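Tiltberg Reading Room Refurbishment
Progress report to the Lumanlan Fund, second reporting period (through July)

Status

Work on the tables and counters is behind the schedule agreed at the start of the grant by two weeks. Spending is within budget. The opening date is unchanged, and the contingency time in the original plan covers the delay.

Work completed

All old finish has been removed from the table tops delivered under the first order. Staltel completed the machine sanding in its own shop and returned the tops to Tiltberg for hand finishing. Edges were eased before delivery. The shelving uprights have been fixed to the north wall and checked for level, and the remaining brackets are on site.

The floor under the counter run was found to be out of level by 43 mm from end to end. Packing pieces were cut to suit and the base frames are now set. This work was not in the original scope. The cost, $793, was charged to contingency.

Surface condition

Tops are inspected after sanding and again before the first coat. The main concern at this stage is raised fiber. The wood is pale, with long curved grain, and small splinters are hard to see under flat lighting. They show up after the first coat, when they are slower to correct. Inspection is now done by eye and by hand, with a cloth drawn across the grain to catch loose fibers. 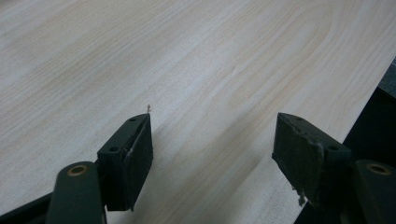

Figure 1. Pale wood surface with curved grain. A small upright fiber is visible near the tip of the left finger.

Where raised fiber is found, the spot is cut back with fine paper along the grain and the area is wiped down. Deeper splinters are trimmed with a blade first. Filler is not used on the top faces – it takes the finish differently and leaves a visible patch on light wood.

Finish

Two products were tested on offcuts. The Fulteo clear matte was selected. The alternative gave a yellow cast after the second coat and was dropped. Drying time between coats has been extended to overnight, which accounts for most of the delay noted above.

Open items

Five tops remain to be inspected before coating. The replacement counter end panel is on order with Staltel. Cable covers for the reading lamps have not been priced.

Next period

Coating of all tops, installation of the counter, and fitting of the remaining shelves. No change to the grant amount is requested. An updated cost sheet will be sent with the next report.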